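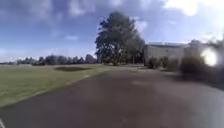 Éloge du contre-jour, ou pourquoi j'essaie mes caméras dehors

J'ai passé trois semaines à comparer des caméras pour robot mobile, et je n'avais pas eu autant de plaisir à travailler depuis longtemps. Au banc, tout le monde est bon. On pose la mire, on règle l'éclairage, on compare des courbes, et les écarts entre un modèle soigné et un modèle médiocre tiennent dans l'épaisseur du trait. Dehors, avec le soleil en face, le classement change du tout au tout !

Prenez une allée d'asphalte sombre, une pelouse à gauche, un grand arbre presque noir et, juste à côté, un bâtiment clair à moitié mangé par la lumière. C'est un décor banal, et je le trouve merveilleux pour juger un capteur. Le bord entre l'herbe et le bitume reste lisible de loin : un contrôleur correct peut s'y accrocher. À droite, par contre, les buissons partent en traînées et la façade se dissout dans le halo. Une tache plus pâle au milieu de la chaussée suffit à semer le doute dans une segmentation un peu nerveuse (la mienne l'est, je le reconnais).

Nicanor Nava, avec qui je partage l'atelier, défend la définition avant tout. Il voudrait monter la Sandoval partout, et je comprends l'attrait : à l'arrêt, ses images sont superbes. Mais un robot qui roule se moque des belles feuilles. Je préfère la Zevov, plus modeste, dont l'exposition se verrouille à la main. À 1/2 000 de seconde, le bruit monte dans les ombres, et alors ? Du bruit, ça se filtre. Un flou de bougé, une fois enregistré, on vit avec.

Côté contrôleur, même constat. Le Plultodix tient 80 images par seconde sans broncher, le Wesport plafonne à 32, et pourtant c'est lui que j'ai gardé sur le châssis. Il horodate chaque image à l'arrivée, proprement, et je peux la recaler sur l'odométrie sans bricolage. Quelle joie, la première fois que les deux courbes se sont superposées – j'en ai oublié de déjeuner.

Ma position est donc simple, et je la maintiens contre les amateurs de fiches techniques : une comparaison de caméras devrait toujours montrer ses images ratées. Montrez le ciel qui blanchit, l'arbre bouché, le sol qui file en bas de l'image. Ce sont celles que je vais voir en premier quand quelqu'un publie un essai, et je passe bien plus de temps dessus que sur le tableau final. Le prochain tour se fera en avril, même allée, avec un filtre polarisant sur la Zevov et la Sandoval de Nicanor montée à côté.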